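Section 2: Preparing the work surface and steaming

Read this section before you fill the Amuta garment steamer for the first time. It covers the surface, filling, heating up, and steaming. Cleaning and storage are in Section 3.

Choosing a surface

The steamer can be used on a hanger or on a table. For table use, pick a flat, steady table that reaches about to your hip. Fabric covers are fine if they are made of cotton or a cotton blend. Do not steam on bare varnish, waxed wood, or vinyl. Steam can leave white marks on these.
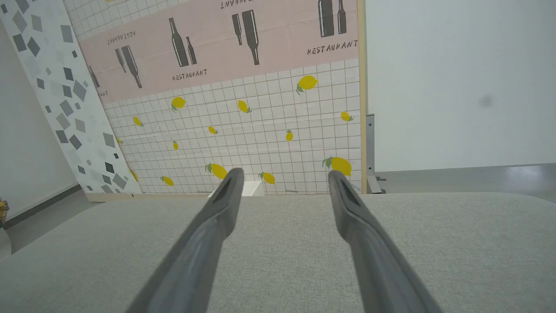
Filling the tank

1. Unplug the steamer.
2. Turn the tank cap to the left and lift it off.
3. Pour in cold tap water up to the MAX line. If your water is hard, use the Plastdale filter cup supplied in the box.
4. Put the cap back on and turn it right until it clicks.

CAUTION: Do not add scent, starch, vinegar, or fabric softener to the tank. Damage from additives is not covered by the warranty.

Heating up

5. Stand the steamer upright on its base and plug it in.
6. Slide the switch to 1 for thin fabrics or 2 for cotton and linen.
7. Wait 58 seconds. The light changes from orange to green.
8. Point the head away from you and press the trigger for a few seconds to clear any drops from the hose.

NOTE: The first time you use the steamer there may be a slight smell. Run it for two minutes near an open window.

Steaming on a table

9. Read the care label. Do not steam leather, suede, or anything marked with a crossed-out iron.
10. Shake the garment out and lay it face down. Close zippers and empty the pockets. 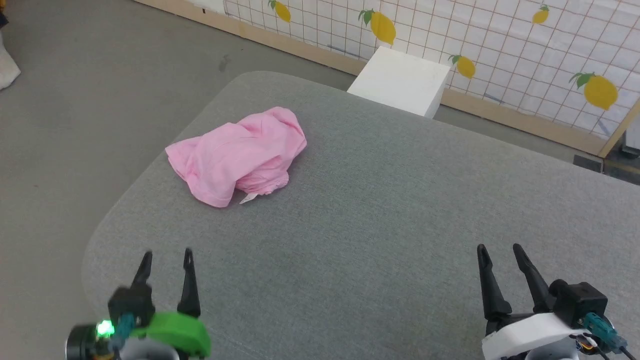
11. Pull the fabric flat with your free hand, keeping that hand well behind the head.
12. Hold the trigger and move the head slowly from the collar to the hem. Do not press down.
13. Leave the garment flat for a few minutes before you fold or hang it.

A full tank gives nearly 16 minutes of steam. When the light blinks, release the trigger, unplug, and let the unit cool before refilling.

WARNING: Steam burns. Never steam clothing while it is being worn.

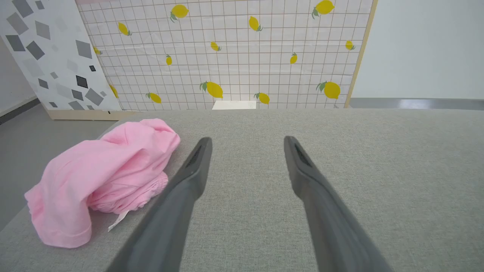

Fig. 2-3. Garment on fabric-covered surface.

If the light stays orange

Switch off, unplug, and wait until the unit is cool. Check that the cap is fully closed, then start again at step 5. If the light still does not turn green, contact the Fiadzo service desk in Tedport.

Text revised 17/11/2022 by Nkrumah Abugri. Replaces the July edition.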